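Home Stories Food Outdoors Makers Back Issues Subscribe

The Town That Turns

The first thing you hear in Beaulieu in the morning is a lathe. It starts up before seven in a shed behind the bakery, a low hum that climbs until it settles, and then comes the hiss of a gouge going into green wood. By the time I had my coffee there were two more going across the creek, each on its own note, and I stood on the sidewalk like a kid outside a circus tent.

I came for four days in September to learn about woodturning, a craft I had loved from a distance since I was small. My grandmother owned a maple bowl that lived on top of the refrigerator and held rubber bands, and I used to take it down just to run my thumb around the inside. I never asked who made it. I wish I had, because after four days in Beaulieu I have a whole list of questions for that person.

The town sits in a bend of the creek with hills of maple, ash and black cherry on three sides. People have been turning wood here for 221 years, going by the date carved over the door of the old mill. At first they made plain things that got used up: tool handles, bobbins, chair legs, rolling pins, wooden plates. The mill ran its lathes off the water, with one long shaft down the middle of the ceiling and leather belts dropping to every bench. The shaft is still up there. You can put your hand on it if you climb the ladder, and of course I climbed the ladder.

What I didn't understand before I came is how simple the idea is. You spin the work and hold the tool still (well, fairly still), and everything you make comes out round. That's all a lathe does. It's one of the oldest machines people have, older than the printing press by a very long way, and the early ones ran on nothing but a springy branch and a foot pedal. A cord went from the branch, around the wood, and down to the pedal. Push down and the wood turned toward you and you cut; let up and it turned back and you waited. Cut, wait, cut, wait. A shop in Beaulieu keeps a pole lathe out in the yard under a tarp roof, and on my second afternoon they let me have a go at it.

I was terrible! My foot wanted to go one way and my hands another, and the gouge skated over the wood and left a row of little dents like something had been chewing it. But after half an hour the two halves of me started to agree, and a long wet ribbon of ash came curling up over my wrist and dropped on my shoe. I've kept that ribbon. It's sitting on my desk as I write, dry and brittle now and half the size it was.

Green wood is what they like here, meaning wood that was part of a standing tree not long ago. It cuts easily and smells wonderful (cherry is the best, sweet and a little sharp), and it throws a fine mist of sap when the lathe gets up to speed. The trouble is that it moves. A bowl turned thin from green wood will go oval as it dries, and sometimes it will crack straight across with a pop loud enough to wake the dog. So the turners rough the bowl out thick, pack it in paper bags with its own shavings, and put it away for months. Then they bring it back, mount it again, and turn it true.

The drying room at Stosura, the biggest shop in town, was my favorite place of all. It used to be a dairy. The walls are thick stone and the shelves go right up to the rafters, and when I visited there were 318 roughed bowls on them, every one with the species and the month penciled on the bottom. They keep a ledger of what goes in and what comes out, and what gets lost to cracks. Walking in there is like walking into a library where all the books are still being written. You can smell maple on the left and walnut on the right, and toward the back there's a shelf of apple from an orchard that blew down in a storm.

Spindles are a different business from bowls, and plenty of turners do only one or the other. With a bowl the grain runs across the lathe, and the tool meets end grain twice in every turn. With a spindle the grain runs lengthwise, from one center to the other, and a sharp skew chisel will lay the fibers down so smoothly that sandpaper only makes the surface worse. Balusters, candlesticks, knobs, finials, drumsticks, honey dippers: all of that is spindle work. I had come to town thinking of myself as a bowl person. I went home a spindle person, and I blame the skew.

It has a wicked reputation, the skew. The edge is long and straight and ground at a slant, and if you let the wrong corner touch the wood it grabs and tears a spiral down your work before you can blink. Turners call that a catch. Everyone has them. I had three in my first ten minutes and yelled out loud for each one. Then somebody reached over and moved my elbow in against my ribs, and told me to roll from the hips, and on the next pass the chisel sang. It's a real sound, a thin steady whistle, and I would have stood there all night.

The vocabulary of spindle work is small, and once you know it you see it everywhere. A bead is a rounded hump. A cove is the hollow. A fillet is the small flat step that sits between two curves and keeps them from running together. Put those in a row and you can describe nearly any table leg in your house. I spent one whole breakfast at the inn reading the stair posts to myself: bead, fillet, cove, fillet, long taper, bead. The design hasn't changed much since the place was built, and it doesn't need to.

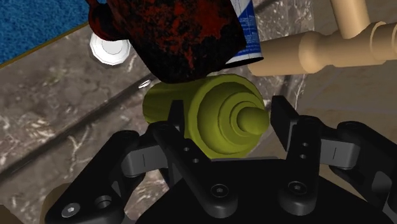 Stirkier, who had been listening to me go on about this over supper, thought I was making too much of the names. The names came later, was the view from that side of the table, and plenty of fine turners never used any of them; they looked at an old leg, held a stick of wood beside it, marked where things got fat and where they got thin, and went to work. What mattered was whether the steps were crisp. A soft corner on a fillet will spoil a leg that is right in every other way, and you can feel it in the dark.

I tried it that night on the stairs, in the dark. It's true! Your fingers find a crisp edge right away, and a rounded one feels like a mumble.

Tools here get sharpened constantly. I had pictured a ritual at the start of the day, with oil and a stone, but it's a quick walk to the wheel every few minutes, a light touch, a few sparks, and back again. Steel against spinning wood travels a surprising distance. A gouge roughing out a bowl passes over more wood in a morning than a kitchen knife meets in years. At the turning school, which is called Nostuler and takes up the top floor of the mill, beginners spend the entire first day at the grinder. I heard some grumbling about it on the stairs. By the afternoon the grumbling had stopped, and they were holding their edges up to the window and tilting them to catch the light.

The school runs small classes, 13 benches in two rows, and every bench has its lathe set to a different height. You find yours by standing next to it with your arm bent; the center of the spindle should meet your elbow. Mine was the fourth one on the creek side, between a retired bus driver and a teenager who wanted to make chess sets and nothing else. The teenager was better than both of us. By the last day there was a row of pawns along the windowsill, cherry ones and maple ones, and they matched so well that I kept picking them up in pairs to check.

Matching is the hard part. One lovely candlestick is within reach of most people after a few days. The second one, the one that has to stand beside the first, will humble you. The old production turners did it with a strip of thin wood that had notches along one edge, each notch marking a bead or a shoulder. They held it against the spinning blank with a pencil and drew all the lines in one go, then cut to the lines and checked the widths with calipers. There's a rack of those strips in the mill, hundreds of patterns deep, black from handling. Some have the name of a chair written on them, and some only have a number that means nothing anymore.

I should say something about finish, as everybody in town has an opinion and will share it with you in the grocery line. Walnut oil for anything that touches food. Beeswax for the feel. Shellac for small pretty things, rubbed on while the lathe is running, so that the shine comes up under the rag all at once. One shop uses nothing whatsoever and lets hands do the job, and I have to admit their spoons were the ones I wanted most.

My own work came to one honey dipper, two tops (one spins), a lumpy light pull, and a small ash bowl that was perfectly round when I wrapped it in a sweater and put it in my suitcase. It has since gone oval. It rocks a little on the table if you tap it. I've put it on top of the refrigerator, and the rubber bands are already in it.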